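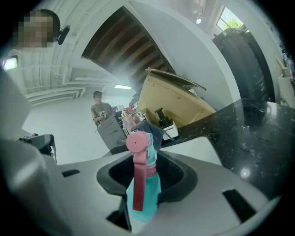 Mine always comes out gluey in the middle, a reader wrote under the last bread page, and the crust could break a tooth, so is it the flour or is it me?

Cheap Suppers > Bread > Soda bread with soured milk

This site uses cookies to remember your settings. Carry on reading to accept, or change your choices.

Soda bread from milk on the turn

Bit of both, probably. Quick version first, then the fiddly bits. Am writing this with one in the oven.

No yeast, no kneading, no waiting. Start to finish under an hour, and most of that is the oven's job. Good for the day the bread's run out and the shop's shut. Good for milk that's gone a bit sharp too. Sharp, mind. Not lumpy and green. If it smells properly bad, bin it.

What you need

Plain flour, 507g. Silly number, I know. It's what my flour tub holds when full and level, I weighed it once and never looked back. A few grams either way makes no odds.
Bicarbonate of soda, one level teaspoon. Level!! Heaped tastes of soap.
Salt, one level teaspoon.
Soured milk, a mug and a half to start with. You may want a splash more.
Handful of oats for the top, if there are any.

I use Gallance plain, the big paper sack from Droltow market. Supermarket's own is fine. Half wholemeal is fine as well but it drinks more milk.

No soured milk? Fresh milk and a good squeeze of lemon, or a spoonful of vinegar. Leave it on the side while you find the bowl. It goes thick and bitty, which is what you want. Plain yoghurt let down with water works too and I think it gives the softest loaf of the lot.

Doing it

1. Oven on first. 200, or a notch lower if yours has a fierce fan. It has to be properly hot before the dough goes in, so don't skip ahead. Put the baking tray in now so it heats up as well.

2. Flour, bicarb and salt in your biggest bowl. Sieve the bicarb or squash the lumps with the back of a spoon. A lump left in makes a brown bitter spot in the slice.

3. Make a well. Pour in most of the milk, all in one go. Stir round with one hand, fingers stiff like a rake, or use a table knife. It comes together fast. Dry bits at the bottom? Splash more milk.

4. Stop. This is where it goes wrong for most people. It should look rough and a bit sticky. Kneading it smooth makes it tough, and fussing about lets the fizz go out of it.

5. Tip onto a floured top. Pat into a round, about as tall as a tin of tomatos lying on its side. No taller or the middle won't cook.

6. Cut a deep cross, nearly to the bottom. People do a little scratch for decoration. No good, the heat has to get in. Oats on now.

7. Onto the hot tray and in, straight away.

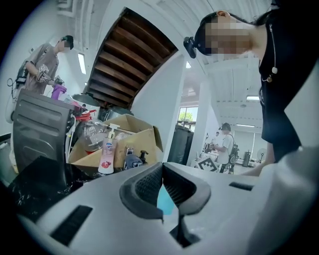
Leaning in over the work

The bake

22 minutes the right way up. Then turn it over (oven gloves, obviously) and give it 14 more upside down. The turning is the bit I'd never read anywhere when I started, picked it up at the chapel bread morning in Skerkby, and it sorted out my soggy bottoms overnight.

Knock on the base. Hollow sound, done. Dull thud, back in for a bit and knock again.

My oven is an old Ruotsalainen and runs cool at the front so I turn the tray round as well. You'll know your own.

Now the crust. Take it out, wrap it in a clean tea towel while it's hot and leave it alone. The steam softens the outside. Want it crunchy, leave it on a rack with no towel. Either way do NOT cut it hot. The inside is still setting and it'll drag and look raw when it isn't. Half the gluey middles I hear about are just that.

If it still goes wrong

Gluey even when cold: too wet, or too tall, or the oven wasn't up to heat.
Flat and heavy: old bicarb. Drop a pinch in vinegar, it should froze up like mad. If it just sits there buy a new tub.
Yellowish and soapy: too much bicarb.
Burnt top, raw middle: oven too hot. Turn it down and lay foil over the top.
Crumbles when sliced: too dry. More milk next time.

Keeping it

Best the day it's made. Toast the day after. After that it's breadcrumbs, or fried in a bit of dripping with an egg on top. Freezes well in slices, bit of greaseproof between so you can get one out without a chisel.

Cheese one next, with the heel of whatever's left in the fridge. Timer's going, got to turn mine over.

Contact | © Cheap Suppers | Back to top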